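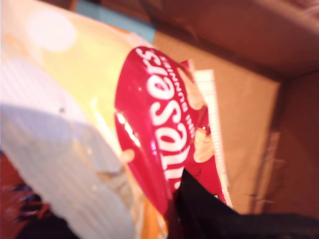
A packet of Maltesers, one of the items stocked in the vending program.

Sasville Recreation District
Progress report to the Larkenia Fund: Healthier Choices in Public Buildings
Reporting period ending in January
Prepared by Zdeňka Vlček, Program Manager

Background

The Larkenia Fund supports the District in changing what is sold in the vending machines and snack counters of its public buildings. Under the grant agreement, the District undertook to raise the share of lower-sugar items on sale, to keep prices within reach of families who use the pools and gyms, and to report on sales by site. Conventional candy and chocolate remain on sale in reduced numbers, as agreed with the Fund at the outset.

Progress in this period

New product plans are now in place at 32 of the 33 sites covered by the grant. The remaining site, the Zelleseo Ice Arena, was closed for roof repairs for most of the period. Its machines were disconnected and placed in storage, and they will be restocked under the new plan when the building reopens.

The supply contract was awarded to Hrnčiar following a competitive process. The contract sets a minimum share of lower-sugar items for each machine and requires the supplier to provide monthly sales records by product. The first records arrived late and in a format that could not be matched to our site codes. This has been corrected, and later records have been complete.

Shelf labels have been fitted at all staffed counters. The labels show sugar per serving in plain figures. Counter staff reported that the first version was hard to read under the lighting at the indoor pools, and a larger print size was adopted in January.

Sales and revenue

Sales of water, unsalted nuts and dried fruit have risen at the gyms and held steady at the pools. Sales at the two senior centers have fallen. Visitors there told staff that they missed several familiar items, in particular plain crackers and hard candy. Crackers have been returned to the plan for both centers. Revenue across the program is slightly below the level forecast in our application, and the District is covering the difference from its operating budget.

Public feedback

The District received 1,000 completed comment cards. Most respondents supported the changes. The most common complaint concerned price, followed by machines that did not accept cards. A smaller group objected to any reduction in candy – these comments came mainly from the ball field concession stands, where the season is short and choice was already limited.

Budget

Spending on labels and staff training is complete and within the approved amounts. Funds set aside for card readers have not been fully spent because of a delay in delivery. The District requests permission to carry the balance forward into the next period. No other changes to the budget are requested.

Next period

The District will install the remaining card readers, restock the Zelleseo site and review prices with the supplier. Sales tables by site are attached as Appendix A, and the text of the comment card as Appendix B.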